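Galleries » Kitchen » The Fruit That Never Goes Off

The Fruit That Never Goes Off

Updated in April. Comments at the foot of the page are open again, for now.
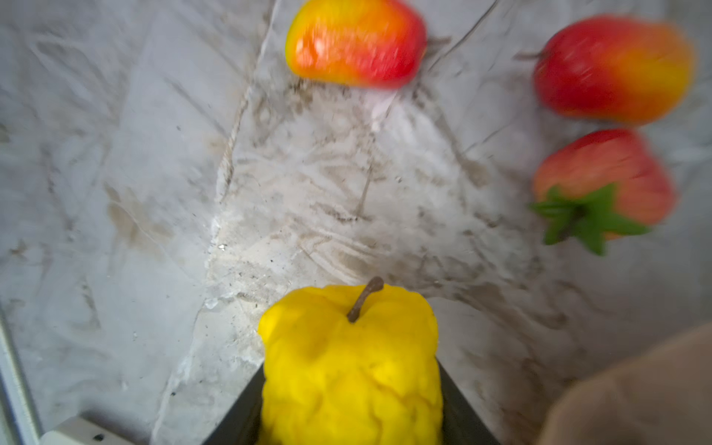
Dennis Ogola wrote in to say that pretend fruit is the lowest form of kitchen ornament, lower than the ceramic cockerel, and that his aunt kept a bowl of it for 46 years purely to disappoint visiting children. He would like to know what is wrong with a real apple. Nothing, Dennis. I ate one while reading your email.

Yellow apple, artificial, with stalk. The colour is somewhere between a lemon and a road sign, going a bit more golden in the creases. I have never met an apple this yellow in a greengrocer's and would probably cross the road if I did.

The dents are my favourite part. Somebody decided that a smooth apple would look too good to be true, and gave this one enough lumps and bulges for a small potato. Matte all over, too. The shiny sort show every thumbprint and look like snooker balls from the doorway.

A word for the stalk: short, brown, thin, bent over to one side and a little knobbly at the tip. Cheap fruit gets a green plastic peg, or a hole where the green plastic peg used to be. A proper stalk sits in a proper dip, and on this one it even throws a bit of shadow.

The marble look, in white and grey, with brown and beige wandering through it. One dark vein goes across like a crack in a ceiling, the sort you lie in bed and worry about. I've gone right off plain worktops since spending time with this pattern. You can lose a surprising amount of toast in it.

Yellow on grey and white. I tried for years to get a bit of colour into a pale kitchen with tea towels, and all I got was more ironing. One loud apple does the job and asks for nothing.

Notes on keeping the stuff, as people do ask

Dust is the enemy. A lumpy apple holds it in every hollow, and a duster only moves it from one hollow to the next. I use an old soft toothbrush and a damp cloth, and leave the fruit on the draining board afterwards, where it gets mistaken for shopping.

Don't use polish. I did a pear with furniture spray once and it came out looking as if it had a temperature.

Keep it off the windowsill. My first lot, a mixed bag from the Idstead market at 50 pence apiece, spent one summer in full sun and the reds went the colour of old plasters. The yellows held up better, or hid it better.

Never mix it with the real thing. The real fruit rots quietly underneath while the pretend fruit sits on top looking marvellous, and you find out by smell. I lost a good bowl that way.

On buying

The Vukero catalogue used to list artificial fruit on page 307, after the bath mats, and they sold it singly, so you could have three apples and no grapes. They've since gone over to mixed boxes. Nobody I know wants the grapes. Stosico still does singles if you ring up, though you have to be firm about the colour or they send green.

Talukder, by the bus station, has a basket of odds and ends near the till. No labels and no prices, and you get a look for asking. I've had a very decent quince out of there, and a thing that may have been a turnip.

For a bowl, go shallow. Anything deep needs filling, and then you're back to buying grapes.

Comments

Dennis Ogola again, to point out that it was his great-aunt and that the bowl also held a banana. He has since looked it out of the loft and it is still, he admits, a very good banana. He wants to know about the toothbrush: soft or medium?

Soft. Medium takes the bloom off.

A reader in Idstead asks whether the market stall is still there. It is, but it moved down beside the key cutter and shuts at 45 minutes past two, sharp, whatever the sign says. Take change.

Next gallery: Bread Bins, Good and Bad
Back to Kitchen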